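Print | E-mail
Search this site Go
2 min read

Witthorpe Craft Tables: Progress Report to the Borbély Fund
Submitted by Chaimae Ouazzani, 3/21/22

Work so far

The paper lantern sessions finished in February. We made 60 lanterns with families at the Witthorpe library, using tissue paper, wire and flour paste. The paste took longer to dry than planned, so we moved painting to a second visit. Most families came back for it.

We also printed 200 copies of the folding guide. The first version had steps four and five in the wrong order and was corrected before it went out.

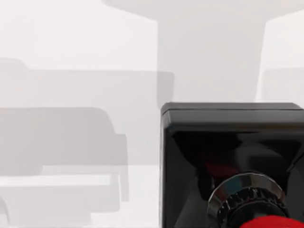

Spending

We have spent $342 of the $2,000 grant. Most of it went to tissue paper and brushes. Scissors came from our own cupboard. The wire order from Nandex arrived short, and we are waiting on a credit.

Next steps

Felt bookmarks are next, then salt dough tiles. The dough recipe still cracks at the corners when rolled thin, and we are testing a thicker cut. We need a second room for the tile sessions and have asked the library for the upstairs one.

We would like to move the unused printing money to felt. Please let us know if this needs a separate form.

E-mail this page | Print this page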